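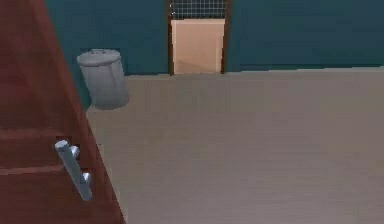 Door with bar handle, simulated room, one view from the Plerkport planning set.

Plerkport door planning set: read me first

Hello, and thank you for taking a look. Plerkport is a modest collection of rendered room views and a budget workbook, put together to help small sites work out what they need to buy before a mobile robot starts going through their doors. It grew out of a rather painful spring in which we priced up a robot in great detail and left the doors until the end, by which time there was precious little money left for them.

If you only have ten minutes, open the workbook and skip to the tab called Doors. Everything else can wait until you've got a cup of tea.

What's in the folder

There are 600 rendered views in the renders folder, of which 398 have a door handle in them. The rest are corridors, corners and plain stretches of floor, kept for working out turning room. The view at the top of this page is a fairly typical one: a wooden door with a silver pull bar on two short standoffs, a grey bin with a lid by the teal wall, and another doorway further back. We use it a good deal when talking to building managers, as it gets them thinking about handles and bins in the same conversation.

The workbook has four tabs (Doors, Floors, Robot, Running costs) and there is a text file of notes from Asif Minhas, who did the first round of quotes and was kind enough to write down what he'd asked for as well as what he got back.

How we use the renders

Pick the views closest to your own building, go and stand in the real doorway with a tape measure, and fill in the Doors tab as you go. The renders won't give you measurements, so please don't try to scale anything off them. They are there to jog your memory about what to look for: the style of handle, how far it stands off the door, which way the door swings, and what's been left standing nearby. Bins, in our experience, get moved about by everyone and recorded by no one, so put them on the plan even if they seem too trivial to bother with.

For a pull bar, write down the bar thickness and the gap behind it. A gripper quote is worth very little without those two numbers, and Hettiarachchi (our supplier for the first arm) sent ours back twice until we'd supplied them. Lever handles have their own columns further along.

Prices

All prices are in pounds, before VAT. The allowance for each door is 287, covering the survey visit, a new handle if one is wanted, and an adjustment to the closer. Powered openers are listed separately at 1969 each, fitted, and that figure came from Juvmont as a written quote in March. Do get your own. Fitting costs vary a lot with the age of the building and how far the nearest power supply is from the door.

It's well worth running the sums both ways, once with a more capable arm and ordinary doors, and once with a plainer robot and powered openers on the busiest routes. On a site with only a few doors the second came out cheaper for us, though I was quite attached to the first and took some persuading.

Known gaps

No glass doors yet, and no double doors. Lifts are missing altogether. The lighting in the renders is soft and even, so they are no help at all in judging how a camera will cope with low winter sun down a corridor. The Plesard site tab mentioned in older copies of this file has been folded into Running costs.

Corrections

Please send them to Asif, who goes through the inbox on a Friday. If you have a quote you're allowed to share, include what was being fitted and whether the electrical work was in the price.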